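**Gripper pair upkeep, minutes, February 15, 2018**

Present: Kulsoom Tanoli (chair), Maribeth Buenaventura (minutes)

1. Right unit: finger pad replaced with Udov spare. Run count 692 at changeover.
2. Left unit: jaw stiff at 213. Maribeth to clean the slide.
3. Four spare pads left. Reorder in April.

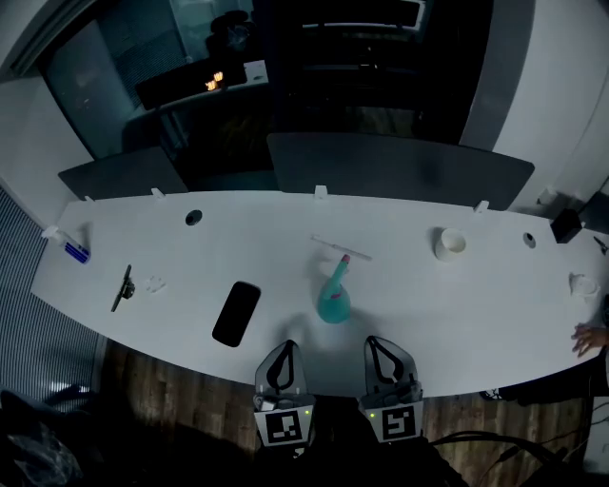
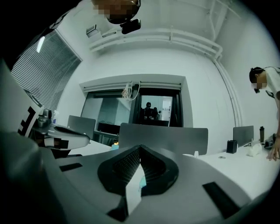
4. Marker plates. Kulsoom wants the calibration redone on both units. The square markers stay as fitted, one per gripper. Wostcombe to supply reprints.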